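Herska Table Guide, Section 4: Surface Care and Mark Removal
By Amra Berisha
10 December 2019

4.1 Before you start

Use this section for Herska tables with a light wood-grain laminate top. For painted or oiled tops, see Section 6.

You will need two soft cloths, a bowl of warm water, dish soap and a white eraser.

1. Clear the tabletop and brush off any crumbs or grit.
2. Wipe the top with a damp cloth, following the grain.
3. Dry it with the second cloth.
4. Look across the surface from a low angle, then from above. Gray marks that run across the grain are easier to see from above.
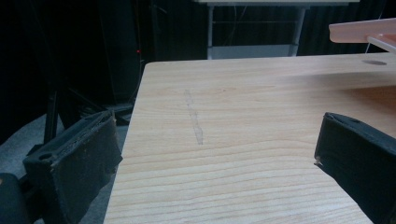 Alby Ngata wrote in that he skipped the eraser and went straight to a scouring pad, and the mark came off but left a dull patch he could see every morning at breakfast. He asked us to put the caution ahead of the steps, so it now comes first.

CAUTION: Do not use scouring pads, steel wool or powder cleaners. Dull patches cannot be polished out.

4.2 Faint gray marks

1. Rub the mark lightly with the white eraser, along the grain.
2. Brush away the eraser crumbs.
3. If the mark is still there, put one drop of dish soap on a damp cloth and rub for a few seconds.
4. Rinse the cloth, wipe again and dry.

NOTE: Colored erasers can leave a stain of their own.

4.3 Marks that stay

Leave the top to dry overnight and repeat 4.2 once. If the mark has not changed, order touch-up kit 688 from Prereo. Test the kit under the table first.

Last updated: 10 December 2019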